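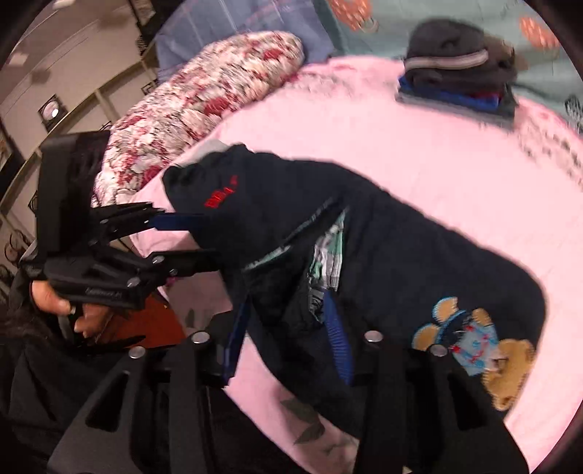

Temps de lecture : 4 min

Imprimer | Envoyer par e-mail

Recaler un scintillateur plastique quand la température dérive

Suite du billet de juillet sur le télescope à muons. J'avais laissé en plan la question du gain, qui changeait d'une acquisition à l'autre sans que je touche aux réglages. Plusieurs lecteurs m'ont demandé si le problème venait du guide de lumière. Le guide est hors de cause, je l'ai démonté et recollé deux fois avec le même résultat.

Rappel du montage : deux plaques de scintillateur plastique superposées, chacune lue par un photomultiplicateur au silicium, et une électronique de coïncidence faite maison. Le boîtier s'appelle Matia depuis le premier prototype et le nom est resté. Une plaque seule déclenche sur tout et n'importe quoi, à commencer par le bruit thermique du capteur. La coïncidence élimine l'essentiel, à condition que les deux seuils soient comparables.

Or ils ne le restent pas. La tension de claquage d'un photomultiplicateur au silicium augmente avec la température. À tension d'alimentation constante, la surtension diminue donc quand le capteur chauffe, et le gain avec elle. Le taux de coups d'obscurité, lui, monte. Les deux effets se compensent en partie sur le taux de comptage brut, ce qui m'a trompé pendant un bon moment : le compteur affichait une valeur stable alors que le spectre en amplitude glissait vers la gauche.

C'est Krystyna Borkowska qui m'a conseillé de regarder le spectre plutôt que le taux. Elle utilise Dosamlow pour l'histogrammation, un petit programme en ligne de commande assez austère, qui lit directement les trames série. Je m'y suis mis. La documentation tient sur une page et oublie de préciser que les canaux sont numérotés à partir de zéro. Prévoir le décalage dans les scripts d'ajustement.

Procédure retenue :

Laisser l'ensemble sous tension pendant 15 minutes, capot fermé. Relever la température au dos de chaque capteur, pas celle du boîtier. Lancer une acquisition en coïncidence jusqu'à obtenir un pic de muons exploitable. Ajuster le pic par une distribution de Landau convoluée à une gaussienne, puis relever la valeur la plus probable. Sur ma voie haute, elle tombe au canal 170, que j'ai pris comme référence. La voie basse est ensuite ramenée sur le même canal en agissant sur la tension, par petits pas.

J'ai d'abord voulu ajuster une gaussienne simple, par paresse. Le résultat dépend alors fortement de la fenêtre choisie, à cause de la queue à haute énergie – à éviter, même pour un contrôle rapide.

Pour la compensation proprement dite, deux écoles. Ekua Mensah corrige en matériel, avec une thermistance dans la boucle de rétroaction de l'alimentation. Son schéma est propre et ne demande aucun calcul, mais il suppose que les deux capteurs ont le même coefficient. Je corrige en logiciel : température lue toutes les 4 secondes, nouvelle consigne envoyée au convertisseur numérique-analogique, consigne enregistrée avec les données. L'avantage est de pouvoir rejouer la correction après coup si le coefficient était mal estimé. L'inconvénient est une marche visible à chaque changement de consigne lorsque le convertisseur manque de résolution. Le mien en manque.

Reste un point non résolu. Le dimanche, quand le chauffage de l'immeuble passe en régime réduit, la voie basse met plus longtemps que la voie haute à se stabiliser. Je soupçonne le contact thermique entre la sonde et le capteur, la pâte ayant séché de ce côté. Teresa Głowacki penche pour un courant de fuite sur le circuit imprimé. Je referai la mesure avec les cartes permutées avant de trancher.

Les fichiers bruts sont disponibles sur demande, au format texte, une ligne par événement. La colonne 2 est l'amplitude de la voie haute. Ne pas se fier à l'en-tête des plus anciens, où les voies sont inversées.

Contact – © Carnet Matia, tous droits réservés – Haut de page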